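One basket for the table
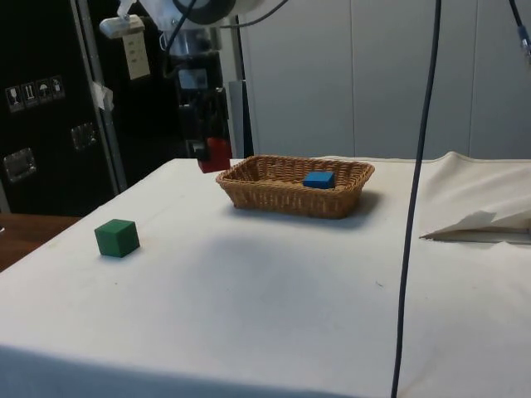 Filed under: Home, Small Storage

I have been trying to own fewer containers. When we moved in I had a bin or a box for every kind of thing, and most of them were half full of something else. In September I went through the whole lot and kept the ones I would buy again. The low wicker basket made the cut easily, and it has been on the long table ever since.

It's a plain rectangle, tan-brown, with sloped sides and a rolled rim. I bought it at Bellik, the secondhand place behind the hardware store, for 2 dollars. The tag said bread basket. I used it for bread exactly one weekend and the crumbs went straight down into the weave, so that was the end of that. You can line it with a napkin, but then you are washing a napkin.

Now it holds blocks. We have the solid colored cubes, and they used to live in a deep canvas tub from Clusura that cost a lot more than the basket did. The trouble with a deep tub is that you have to dump it out to find the one you want. With low sides you can see what is in there from a chair. My nephew puts things back in it too, or he puts some of them back. The blue one goes in and the green one stays out on the cloth, and I pick that up later when I walk by.

The cloth is the other half of the arrangement. The table under it is an old one with a finish that marks if you set a glass down, and I got tired of watching people with glasses. I looked at pads and fitted covers and ended up buying plain white cotton by the yard from Rajput and hemming it myself. I cut it long enough to fold down over the front edge. The hem is not perfectly straight. I did it on a Monday night with the radio on and didn't measure as often as I should have.

People told me white was a mistake. It does show every speck, and there are usually a few on it. I shake it out the back door when it bothers me and wash it when shaking stops working. I wash it hot, hang it up, and put it back on while it is still slightly damp so I can smooth it flat by hand. I have ironed it once. It takes almost 90 minutes to dry indoors with the window open, and if I forget and leave it overnight the folds set and I have to wet it again.

A few notes on cleaning wicker, as I had to look this up. Turn it over and tap the bottom first. Then go along the weave with a dry paintbrush, the cheap kind, and wipe it with a cloth that is barely wet. Don't soak it. Kavinda Gunawardena, who lives across the hall and has refinished a good deal of furniture, told me to keep it away from the radiator as well, and I moved it after she said that. If a strand pops up on the rim, a dab of wood glue and a clothespin will hold it down until it sets.

The canvas tub went to the closet, where it holds winter hats and does that job fine. The two plastic bins from Vudmont went to my sister. I still have one shoebox of odds and ends that doesn't belong anywhere, mostly spare buttons, picture hooks and a key I can't match to a lock.

Next on the list is the shelf by the door. I'd like another basket in the same shape for mail, a little narrower if I can find one. Bellik didn't have any when I stopped in last week, but they said to try again after the next estate pickup.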